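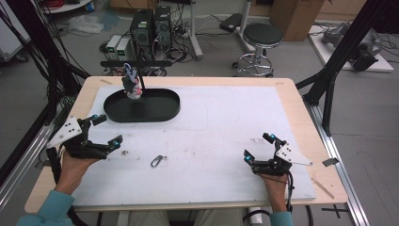

Check the filter before you blame the pump, said the reply from the Dalluvia list, which was waiting when I got up. It went on to say that a float switch rarely causes a slow pressure drop and that I should measure on both sides of the housing with a zone open. Fair. I had only measured on one side.

July, early. The rain tank is at 1,240 gallons by the sight tube, down a little from the last entry. No rain at Lellstead since then, and none forecast that I would plan on. The far bed is still getting less water than the near one. The tomatoes at the end of the line are curling by noon and recover at dusk.

Took the readings before breakfast, pump running, near zone open. Pressure ahead of the filter was steady. Pressure behind it sagged within a minute and kept sagging. Closed the zone and both gauges came back to the same mark, so the gauges agree with each other at rest and the loss is in the housing.

Pulled the Hellström cartridge. The outer pleats were coated with fine brown silt, heavier at the bottom. Rinsed it from the inside out with the garden hose until the runoff cleared, then soaked it in a bucket. The O-ring had a flat spot, so I turned it, greased it and put it back. It will need replacing before fall – I wrote the size on the lid of the parts box. 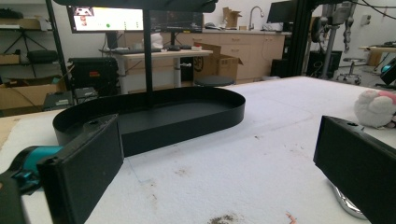 *Black oval tray on the white table.*

Second set of readings after reassembly: still a drop across the filter, much smaller, and it holds. The Prurkar pump is quieter and no longer cycles with the near zone open. With the far zone open it cycles, though slowly. That part isn't the filter.

Walked the far line with the pump on. It is 100 feet of half-inch tubing from the valve to the end cap, and it climbs slightly past the compost bins, which doesn't help. Found six emitters with little or no output, all past the bend. Opened the end cap and let it flush until it ran clear. Four came back. The remaining two I pulled and replaced from the spare bag.

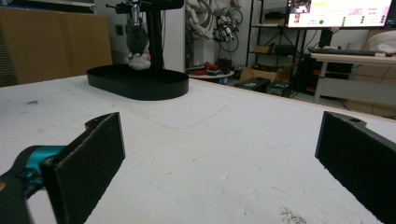

I should have flushed that line in spring. The log has a flush for the near zone in April and nothing for the far one, so it has been collecting whatever got past the filter since last season. New rule for the log: one line per zone, even when the entry is "not done."

The intake is the other half of it. It sits too near the bottom of the tank and draws silt whenever the level is low. A floating intake would fix that. The part is cheap, but the fitting means draining below the bulkhead, and I won't dump water in July for it. Put it on the October list, with the O-ring.

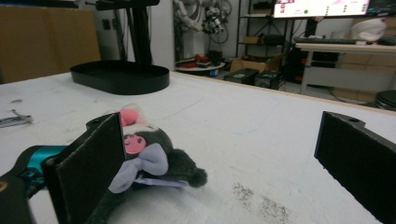 Labels are next. The rain line and the house line run side by side along the fence and are the same black tubing, and I have already put a wrench on the wrong one once. Rainwater pipe is supposed to be marked in purple, so I want tape at every joint and valve. The roll at the hardware store was so dark it would read as black in shade. Something nearer the lavender of the satin bow on that dark gray plush toy would show up well against the tubing. Will look at the irrigation supplier instead.

Evening check, 7 p.m.: far zone run for the full cycle, soil damp to the second knuckle at the last tomato. Pump cycled twice. Sight tube down by a finger's width. Next reading after the weekend, same gauges, both zones.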